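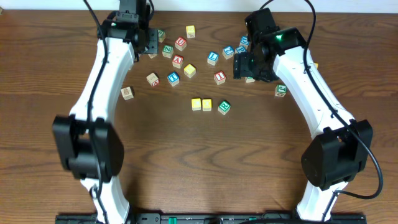
Early Literacy at Home: What We Learned from the Family Reading Program
Speaker notes – Mwangi Gachanja, Moreira Public Library
Regional Library Services Meeting, 2018-11-15
Time allowed: 25 minutes, plus questions

Opening (2 minutes)

Good morning, and thank you to the hosts for the invitation. I represent the children's services department of the Moreira Public Library. My remarks this morning concern our family reading program, which serves children between the ages of three and six and the adults who look after them. The full report has been distributed with your registration papers. I will not read from it.

Please hold questions until the end, except for questions about terms.

Slide 2. Background (4 minutes)

The library has offered a weekly story hour for many years. Attendance was steady, but the families who came were largely those who already borrowed books. The department was asked to reach households that held no library card.

Three branches took part in the program: Dotum, Skumness and the main building. Dotum is our smallest branch and has no separate children's room. Sessions there were held in the reading area before the branch opened to the public.

Enrollment opened in May. By the close of the first term, 1,048 children had been registered, against a target of 1,000. Of the families who registered, over 200 took out a library card for the first time. (Pause here. The breakdown by branch is in the report, table four.)

Slide 3. How a session runs (5 minutes)

Each session lasts 32 minutes. This figure is sometimes questioned, so I will explain it. The first plan called for 45 minutes, and staff reported that the younger children were restless well before the end. The session was shortened in stages. The present length allows one picture book, one song, a period of letter play and a short closing talk with the adults.

The letter play uses alphabet blocks, magnetic letters or cards, according to what the branch has on hand. No letter is taught in a fixed order. Staff begin with the first letter of the child's own name, then move to the names of brothers, sisters and pets. Children of this age take a strong interest in their own names, and our staff have found it the easiest place to start.

Adults remain in the room and take part. This is a condition of enrollment. Sessions are not child care, and the registration form says so in its first paragraph.

Slide 4. The take-home bag (4 minutes)

Every family leaves with a cloth bag holding two books and a single sheet of suggestions. The sheet went through several drafts. The first ran to both sides of the page and was seldom read. The current sheet has large type and gives one suggestion for each day of the week, such as finding a letter on a cereal box or telling the story of a book from its pictures alone.

Bags are returned at the next session. Late bags carry no fine. Losses have been lower than the department budgeted for, and the savings were spent on board books for Dotum.

The bags themselves were supplied by Fumemetti under our existing supply contract. Several of you wrote to ask about cost; please see me during the break, as the contract is due for renewal and I would prefer not to quote a price from the platform.

Slide 5. Languages other than English (4 minutes)

At Skumness, many families speak another language at home. Some parents told staff they had stopped reading aloud because they were unsure of their English. We now advise them plainly to read, sing and talk in whichever language they know best. The branch has moved its bilingual picture books to the front shelves, at a height a small child can reach.

(If time is short, go directly to slide 6.)

Slide 6. Difficulties (4 minutes)

The department wishes to be open about what did not go well. Evening sessions at the main building were poorly attended and have been withdrawn. The telephone reminders took more staff hours than expected. We also relied too heavily on the adults' own accounts of reading at home – a survey filled in at the end of a session, with a child pulling at one's sleeve, is not a strong source.

A reading diary will be tried next term at one branch.

Slide 7. Requests to member libraries (2 minutes)

We would welcome two partner libraries for the coming year. Partners would receive the session plans, the suggestion sheet in editable form and one day of staff training at Moreira. Sign-up forms are on the table by the door and should be returned before the afternoon session begins.

Thank you. I will now take questions.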